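Hand-held gripper, fabric station: linkage service
September 7, 2022 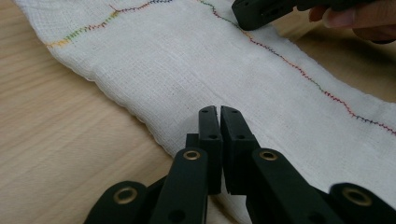
Fingers were not meeting square. With the handle closed, the right tip reached the centerline first and the left followed late, so thin cloth got dragged sideways before it was held. Unit is at 1348 cycles since the last service. Interval is 2000, pulled it forward anyway.

Pivots: four brass grommets. Pushed each link by hand with the fingers half open. Outer right was sloppy, the other three acceptable. Pulled the outer right grommet, found the bore in the link clean and the grommet worn oval. Replaced from the Prasten bag. The new ones are a tighter fit than the old Shearer stock and need to be pressed in straight. First one went in crooked and was scrapped.

No oil on the pivots. Bernice tried it on the other unit in the spring and it left marks on white gauze. Dry wipe only.

Fingers: tips flat, no burrs. Checked the holes for cracks, none found. Closed on a 3 mm shim and compared both sides against the square. Left was still slightly behind. Backed off the left arm and reset it, then both sides touched together.

Test cloth: open-weave white gauze with the multicolored zigzag stitching. Keep using this one. The weave shows drag right away, and the color changes in the thread give a reference along each line. Start with the tips just clear of the surface and close slowly. The frayed side is no good for grip checks, threads pull out and get into the linkage.

Ran 12 closes after the reset. Two dragged the cloth, both with the handle tilted. None with it upright.

Open items:
- Second gripper needs the same pivot check.
- Ask Chisholm whether Horemthorpe still has the press tool for the grommets.
- Inditz log sheet still lists the old part number. Fix before next service.
- Reset cycle counter (done, 0 at close of work).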